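4. Manipulation under camera roll

4.1 Problem setting

The experiments in Section 3 assumed a level head camera. On the physical platform this holds only while the neck is locked. When the neck is free, the head follows the operator's own posture during teleoperation, and the recorded demonstrations contain long stretches in which the horizon runs diagonally across the image. A policy trained on level views and tested on such recordings does poorly, and the reverse also holds. In this section we measure how much of the loss comes from the change in image geometry and how much from the change in what remains visible of the workspace.

We separate the two by working in Stirkgate, where the roll of the head camera can be set without moving the base, the arms, or the objects. For a given episode the simulator state is identical under all roll settings. The only quantity that changes is the camera pose, which is passed to the renderer and, for the methods that use it, to the policy. Roll is held fixed within an episode unless stated otherwise. We test level, mild, moderate, and steep settings, applied to either side. The steep setting was chosen to match the upper end of what we saw in the teleoperation logs, leaving out frames in which the operator was taking the headset on or off.

Let x be the head image, q the joint positions of both arms together with the gripper openings, and g the task instruction. The baseline policy maps (x, q, g) to a short chunk of joint targets. The roll-aware policy also receives the rotation R from the camera frame to the gravity-aligned base frame. R is read from the kinematic chain and is assumed to be free of error in simulation. Section 4.5 relaxes this.

4.2 Scenes and tasks

All scenes in this section are drawn from the bedroom family in Stirkgate. There are 12 layouts. Each contains a bed, a desk with an open laptop, chairs, a nightstand with a lamp, and a window, and the layouts differ in where the furniture stands and in what hangs on the walls. Small desk objects are sampled separately for each episode. The robot begins each episode at the desk with both arms raised.

The bedroom family was selected over the kitchen family used in Section 3 for two reasons. First, bedrooms have large surfaces with little texture, mostly walls and ceiling, and these cover much more of the image once the camera is rolled. Second, the desk is approached with a chair between it and the robot, which hides part of the near edge and makes it harder for a policy to rely on that edge as a cue for height. Figure 3 gives two views at the steep setting. In view (a) the left gripper is above the left end of the desk and the right gripper is clear of it, over the floor.
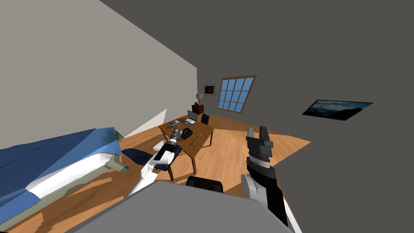 Each layout supports the same task set. In Pick, the robot must lift a named object from the desk and hold it clear of the surface until the episode ends. In Slide, it must move a named object toward the laptop without lifting it. In Handover, the left arm picks up the object and passes it to the right arm. Pick and Slide can be completed with either arm, although in most sampled episodes the object lies on the left side of the workspace and the left arm is the natural choice. Handover needs both, and it brings the grippers together in a region that is close to the image center when the camera is level and is displaced from it when the camera is rolled.

Demonstrations were collected by teleoperation inside the simulator with a level camera. For each demonstration we store the full simulator state at every control step, so the images can be rendered again later under any roll. This gives training sets that differ in viewpoint and are otherwise the same, down to the operator's hesitations. Demonstrations in which the object was dropped and picked up again were kept. Those in which the laptop was pushed off the desk were removed.

4.3 Compared methods

Level is the baseline policy trained on level images only. It serves as a lower bound.

Augment is the same network trained on images rendered at a roll drawn at random for each episode. It does not receive R. The random roll covers the full test range, including the steep setting, so its test conditions are not out of distribution.

Derotate applies an in-plane rotation to the image before the encoder so that the horizon is level. The corners left empty by the rotation are filled with a constant value. The network is trained on derotated images from the same episodes as Augment.

Vadance is the viewpoint-adaptive policy from our earlier work. It predicts a canonical feature map from the input view with a learned warp and then acts on that map. We use the released training settings and change only the input resolution, to match the other methods.

Pretier is the method proposed in this paper. It leaves the image unrotated and instead attaches to each image patch the direction of its viewing ray, expressed in the base frame through R. The action head attends to the patches using both appearance and ray direction. No pixel is resampled and none is discarded. The additional cost over the baseline is one linear layer in the patch embedding.

All policies share the same encoder, action chunk length, optimizer, and number of gradient steps. We train 3 seeds per method and report means over seeds. Every trained policy is evaluated on 100 episodes for each combination of task and roll setting, with the same initial states used for all methods.

4.4 Results at fixed roll

With a level camera the five methods are close to one another on Pick and Slide, and the spread between seeds is as large as the spread between methods. Handover separates them slightly, with Pretier and Vadance ahead of the rest. We attach little weight to this difference.

The order becomes clear as roll increases. Level begins to fail at the mild setting and fails in nearly all episodes at the steep one. Its errors are consistent in direction. The gripper moves along the line that would have led to the object in a level image, misses the desk on one side, and closes in free space. Augment removes most of these errors at mild and moderate roll, but at the steep setting it often stops short above the desk, with the gripper at a plausible image position and the wrong height. Since the policy has no direct access to R, it must infer the direction of gravity from image content, and the cues available for this change from one layout to the next.

Derotate performs well at mild roll and falls behind Augment at the steep setting. We examined the failed episodes and found two causes. The first is loss of image area. After rotation the arms enter from a corner, and part of the forearm is cropped during the moments just before contact. The second is resampling blur on thin objects, which affects the pencil most. Both effects grow with roll, and neither depends on the layout.

View (b) in Figure 3 shows the kind of desk in which this second cause matters. A phone with a white screen and a small dark green box lie near the front of the desktop, and a thin yellow pencil lies at an angle to the right of the box. The grippers are open and stand roughly level with each other.

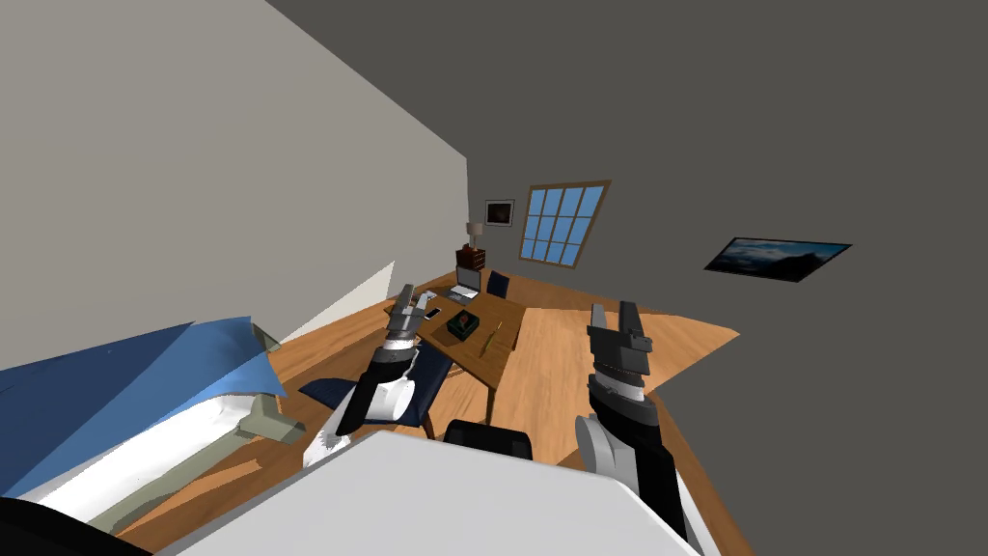
Pretier has the smallest drop between the level and steep settings on all tasks. The gain over Vadance is small on Pick, larger on Slide, and largest on Handover. Slide is sensitive to height error, as a gripper that is slightly high loses contact and one that is slightly low presses on the desk and stalls. We take the result on Slide as evidence that ray directions help chiefly with height. The result on Handover is harder to interpret. In that task the two grippers must meet in space with no supporting surface, and a policy can in principle solve it from q alone. Inspection of the attention weights shows that Pretier still places weight on patches covering the passing gripper, while Augment at steep roll does not do so reliably.

Failures that remain under Pretier are mostly grasp failures at the box. The fingers reach the correct height and close on one corner, and the box turns out of the grip. These failures occur at the same rate under level and steep roll, and we consider them unrelated to viewpoint.

The direction of roll has a measurable effect for all methods except Pretier. Rolling to the side on which the left arm enters lower in the image is the easier case. This is in line with the object sampling described in Section 4.2 and would likely reverse if the objects were placed mainly on the right.

4.5 Error in the camera rotation

On hardware, R is estimated from neck encoders and carries both a constant offset and jitter. To approximate this we corrupt R at test time only. A constant offset in roll produces a gradual loss for Pretier and a similar one for Derotate. Jitter affects Derotate more, as the whole input image then shakes between control steps. Pretier smooths over the jitter to some degree through action chunking.

We also ran a variant in which Pretier was trained with a corrupted R. It is less accurate than the clean version when R is exact and more accurate once the offset passes the mild level. The variant was suggested by Elias Chamoun, who had seen the same trade-off in tests on the Semwal arm pair, where the neck offset drifts over a session. We use the corrupted variant for all hardware experiments in Section 5.

Changing roll within an episode was tested on Pick only. The camera was rolled from level to steep at a constant rate over the approach. Pretier behaved as it did at fixed steep roll. Vadance showed brief pauses in arm motion, which we attribute to its canonical map being averaged over past frames. We did not retune the averaging window.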